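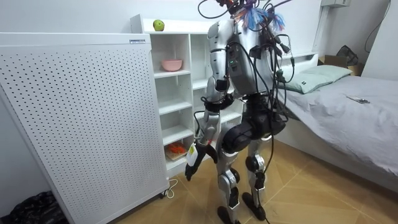
Supporters' List > Match Talk

March 19, 2025
Posted by Thulani Visser

Halldóra Gunnlaugsson wrote:

> I can't be the only one who thought Thygesen was poor on Saturday's showing
> and has been poor since January. He gave the ball away for their goal, he
> gave it away again five minutes later, and he spent the second half pointing
> at other people. Why does he keep his place when Stadier is sat on the bench
> with his coat done up? We were lucky to get out of Jovedlow with a point and
> I don't think the manager knows his best midfield.

Halldóra,

Lucky is a bit strong. We had 8 corners and took all of them as though we'd been asked to return the ball undamaged to the first defender, but we did have them. Jovedlow had one decent spell, scored in it, and then sat on the edge of their own box until we equalised in the 62nd minute. I've seen us play far worse there and come home with less.

I'll give you the goal. Thygesen had two simple passes on and chose the third one, which was to their centre forward. The second mistake I'd put down to Trestura, who called for it, got it, and then seemed to remember something he'd left at home. You can't blame a man for passing to his own captain, although I accept it's becoming a risk.

As for the pointing, somebody has to. Our left back was playing so high up the pitch he was practically in with the away end, and the gap behind him could have held a car boot sale. Thygesen covered it all afternoon.
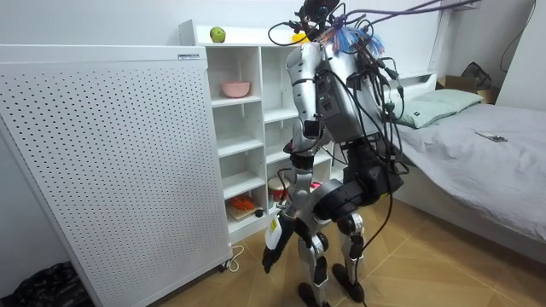

Stadier is a different argument. I like him. He passes forwards, which makes him something of a novelty in our colours, and he won us the home game against the same lot with that free kick. But he has started five matches this season and been taken off in every one of them, blowing like a kettle before the hour. If he's fit, start him next to Thygesen and leave Trestura out. I realise that suggesting this on the list will get me more post than I've had in years.

Where I do agree with you is on the manager. Changing the shape with eight minutes left, when the other side were down to ten and hanging on, was a brave way of making sure we didn't win. Three at the back against no strikers! I counted to ten and had a pie.

On the away following: the club site says 1,000 of us went. I was there, and if that's right then a fair few must have been in the queue for the one working tea hatch. Good noise, though, once we'd scored.

Are you going to the next home match? I've got a spare in the side stand, behind the pillar. You won't be able to see Thygesen at all from there.

Thulani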